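Do clothes swaps really save anything?

August 23, 2020

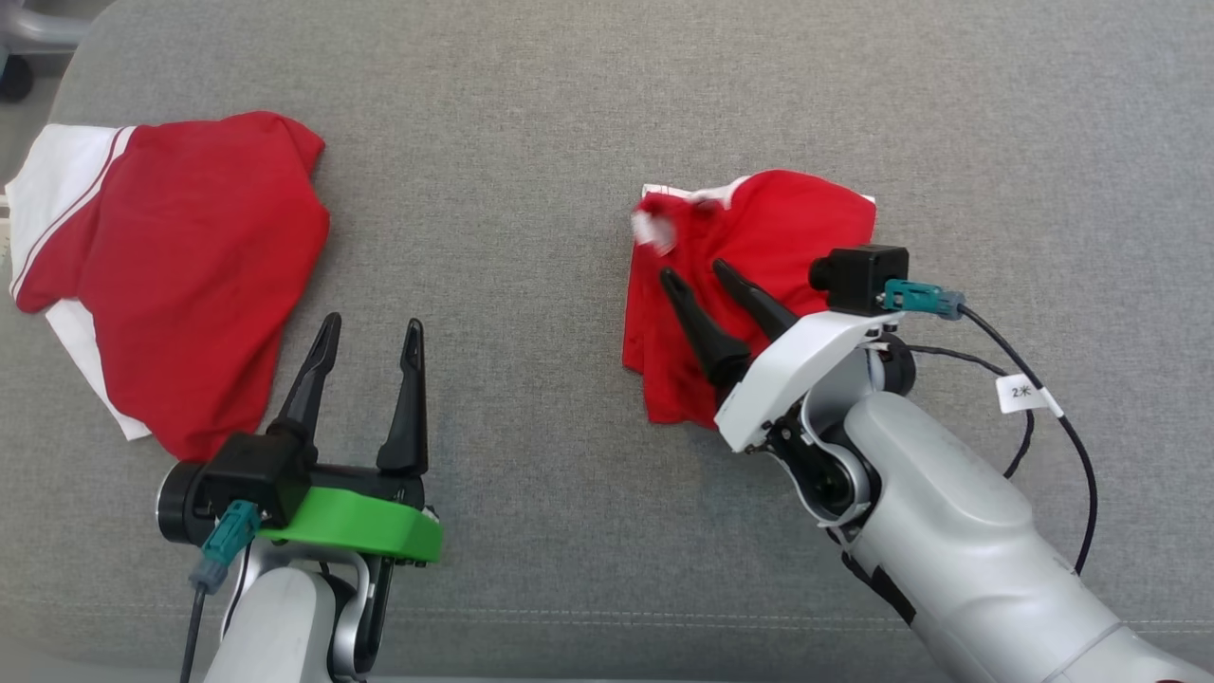 The Kendville clothes swap has put out its figures for the year, and the headline claim is that 90 per cent of what people brought in was "kept out of landfill". I've been to the swap. I like the swap. I still don't believe the number means what the poster says it means.

Start with how it is worked out. Anything that leaves the hall in someone's bag is counted as saved. So is anything passed on to Reinholz, the textile merchant who takes the leftovers. What Reinholz does with them isn't in the report. Some of it will be sold on, some will be cut up for rags, and some will be thrown away a long way from here, where it won't trouble our figures at all. I wrote to ask for a split and was told that the information is "commercially sensitive". Perhaps it is, but then it shouldn't be propping up a percentage.

Then there is the matter of what would have happened otherwise. The report assumes that every item would have gone in the bin. Would it? Most of the people I know who use the swap would have given the same things to a charity shop, or to a cousin, or left them in the wardrobe for another 10 years. A jumper that was never going to the tip can't be rescued from it.

I put this to Vinh Lương, who wrote the report, and he was more open than I expected. "We don't ask people what they'd have done with it," he told me. "We probably should." He also pointed out that the method came from a toolkit sold by Nirar, which the swap paid £400 to use. For that money I would want a question or two on the sign-in sheet.

What I'd most like to know is whether people buy less afterwards. If you come home with two free shirts and skip a trip to the shops, good. If you come home with two free shirts because clearing out a drawer has made room for more, the whole thing is a pleasant afternoon and a slightly fuller house. The January swap had a stall from Plarnness offering money off new clothes to anyone who brought in old ones. I'm not sure what that was meant to save.

None of this costs much to put right. Ask people at the door where their bag would have gone, and drop the leftovers from the total until Reinholz will say what becomes of them. The figure will come down. I'd be happier putting up a poster with a smaller one on it.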